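Cleltgate Toy Brick Library: Your Questions Answered

We get a lot of the same questions at the front desk, so we've gathered them up, along with the answers we usually give (minus the part where we wander off and talk about the weather).

How does borrowing work?

You pick out a set or a tub of loose bricks, we write your name in the book, and you take it home for 3 weeks. You can have 2 tubs out at once. If your kid is in the middle of some enormous castle and can't bear to take it apart, give us a call and we'll almost always let you keep going, unless another family is waiting.

Do I have to sort the bricks before I bring them back?

We'd love it if you did, and most families tell us it's a nicer job than it sounds. By color is plenty. Please don't worry about sizes or odd little pieces, we have our own way of doing those and it would take a whole other page to explain it.
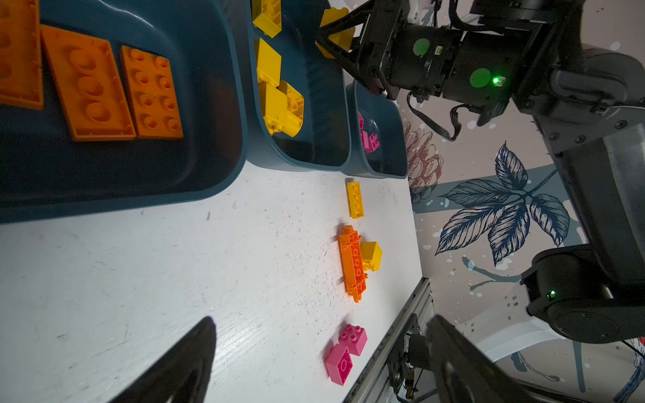

Liam Fothergill wrote in to say that his two always quit halfway through sorting, and could he please just bring everything back in one big bag? Yes, Liam, you can! Drop it in the crate by the door and we'll get to it on Thursday, when we have the long table free and a pot of coffee going.

What if we lose a piece?

It happens all the time, and we don't charge for a brick or two. Look under the couch and in the dryer, and if it shows up months later just slip it into any tub. For the big Uteletti train sets we do ask you to replace a lost wheel or track section, as those are hard for us to find.

How do you wash them?

In a mesh bag, in lukewarm water with a little dish soap, then spread out on towels overnight. Please don't put them in the dishwasher at home. We lost most of a very nice Bavurar farm that way, and I still get a bit sad thinking about the barn.
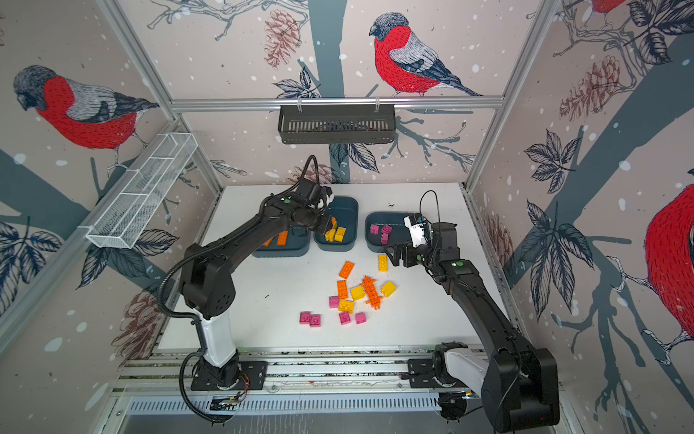

Can I donate our old bricks?

Please do! We have over 3,000 loose pieces now and they still fly out the door as soon as school lets out. Any brand is welcome so long as the pieces are clean and not chewed. I'm hoping to brighten up our reading corner this spring too, and I would be thrilled with wallpaper like the one with the big bullfinches and pine cones, so if you have a leftover roll of anything with birds on it, bring that along with your bricks. Baseplates are always wanted.

Is there an age limit?

Ages 3 and up for the regular tubs, and grown-ups are very welcome to borrow for themselves.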